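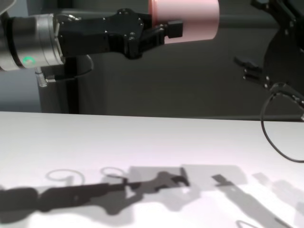
Two-arm handover: setting the release logic in Tinditum

Quick version for people who already have both arms homed and talking. If you don't, do the Sarano bringup page first and come back. Wrote this between runs so excuse the shorthand.

What you need

Tinditum, current build. Both grippers on the same controller clock. Wrist camera streaming on at least the recieving arm. One rigid, roundish part with parallel sides, nothing squishy yet. Clear table underneath — things will get dropped.

Step 1. Name the roles, not the arms

In the task file, use giver and taker. Don't use left and right. You'll want to swap direction later and if the names are hard-coded you get to rewrite the whole tree. Ask me how I know.

giver: arm_a
taker: arm_b
swap_allowed: true

Step 2. Set the meeting pose

Pick a spot over the table that both arms reach with elbows nowhere near their limits. Jog the giver there with the part in its fingers, long axis level, free end pointing at the taker. Save as meet_giver. Then jog the taker to a standoff, fingers open, facing the part. Save as meet_taker_pre.

Check the cables now. Both of them. A loop that hangs fine at home can end up under the gripper at the meeting pose, and the planner doesn't know cables exist. If it looks close, add a box in the collision scene and replan. Ugly, works.

Step 3. Approach

Straight line only, last stretch. Let the planner do what it wants up to meet_taker_pre, then switch to Cartesian:

approach_mode: linear
approach_timeout_ms: 400

If the timeout trips every time, your standoff is too far out. Move the pose in. Do not just bump the timeout, the arms hang there facing each other and the giver's grip check goes stale.

Step 4. Grip check before release

The part people skip. The taker closing is not the same as the taker holding. You need both:

a) finger width settled, no change for 2 control cycles
b) motor effort above threshold

effort_min: 153
effort_max: 222

Those are raw counts off our grippers with the stock Yagi driver. Yours will differ. Close on the part ten times by hand, log the effort, put the min a bit under your lowest reading. Max is there so you catch a finger jammed on the other gripper instead of on the part.

Step 5. Release

Giver opens slow, then backs out along its own finger direction. Not up. Up drags the pads along the part and twists it in the taker's grip. Crisóforo Villaseñor fixed this in the default template in May, but old task files still have retreat_axis: z. Go change it.

Step 6. Verify with the wrist camera

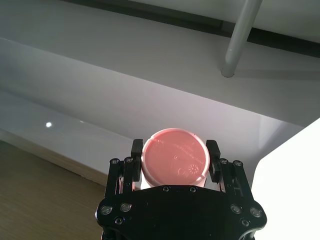

The verify node asks one question: is the part between the pads and is it where we think it is. Crop to the area between the fingers, threshold on color, fit an ellipse. Easy with a pink part against white and gray, the mask comes out clean with almost no tuning. Watch what else is in view though. A shiny ledge will throw a small bright highlight, and if your threshold is loose on brightness that gets picked up as a second blob, so filter by size or just tighten the crop. Fit the rim, not the face. Molded text and little embossed marks on the end of a part make edges inside the circle and the fit jumps between them. Blur first if you cant avoid it.

verify:
 roi: between_pads
 fit: outer_contour
 on_fail: hold

Use hold for on_fail. The default is retry, and retry opens the fingers.

Step 7. Run it slow, then swap

Low speed, hand on the stop, whole sequence a few times. Then set giver to arm_b and taker to arm_a and do it again. Effort numbers are per gripper so redo step 4 for the other side — they wont match even if the hardware is identical.

Common problems

Taker closes on air: hand-eye calibration. Rerun it on that arm before touching anything else.

Release never fires: effort_min too high, or width never settles. Plot both in Atetti, it's obvious in seconds.

Part tilts after release: giver and taker axes not parallel at the meeting pose. Rejog meet_taker_pre, resave, and restart the node or it keeps the old one cached.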